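Questions I Get About Our School Laptops and Wi-Fi

I run the technology office for the Masadska school district, and my inbox fills up with the same handful of questions every February, right when families start thinking about next year. So I finally wrote the answers down! If yours is missing, write to me through the parent portal and I'll add it.

Does my child get a laptop or a tablet?

Depends on the grade. Kindergarten through second grade use tablets that stay in the classroom. From third grade on, every student is assigned a laptop, and starting in sixth grade it goes home too. We have 3,125 student laptops out right now, all on the same setup, so a kid who changes buildings keeps the same machine and the same login.

What is Jimari, and why do I keep getting emails from it?

Jimari is our parent portal (grades, attendance, lunch balance, permission forms, the works). The emails are on by default and yes, there are a lot of them. Log in, open Settings, choose Messages, and switch to the daily digest. I did this for my own kids' accounts in the first week and my mornings got a lot quieter.

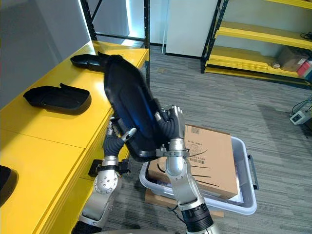

We don't have internet at home. What can we do?

Please tell the school office, and please don't be shy about it. We lend out 488 hotspots, and there are usually a few on the shelf. They work on the school laptop only, the filter is the same one we use in the buildings, and you keep it until the last day of school. Teachers can also load assignments so they open offline, which helps on bus rides as well.

The laptop broke. How much trouble are we in?

None! Things get dropped. Your child takes it to the library before first period and leaves with a loaner. The first repair each year is on us. After that there's a fee, which you can find in the handbook, and the optional coverage plan takes care of most of it. What I do ask is that you don't try to fix it yourself or take it to a shop, even for a loose key.

Can you see what my kid does on the laptop at home?

I get asked this one more than any other, and it's a fair question. The web filter, Makris, runs on the laptop wherever it is, so it logs the sites visited. We can't turn on the camera or the microphone, and we don't read through anybody's browsing for fun. A principal has to ask in writing before I pull a report.
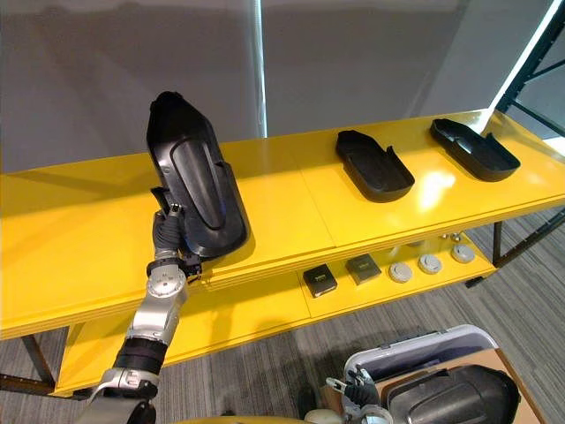
Reading time: 4 minutes

Can I block games in the evening?

You can! Makris has a parent page where you set your own hours. Anything you block applies only outside the school day, and it won't touch the sites teachers have approved.

When will the Wi-Fi at Bokari Middle School get better?

I know, I know. The gym and the music wing are the weak spots, and we're adding access points in both over the summer. The building has almost 1,196 devices connected by 10 a.m., and the old equipment was bought for a lot fewer than that. Until then, music classes can borrow the computer lab when they need to record.

What happens to the laptop over the summer?

Students in sixth through eleventh grade keep theirs. Seniors turn in the laptop and the charger at cap and gown pickup, and fifth graders hand theirs to the homeroom teacher. If the charger has gone missing, check under the bed first, then call us for the replacement price.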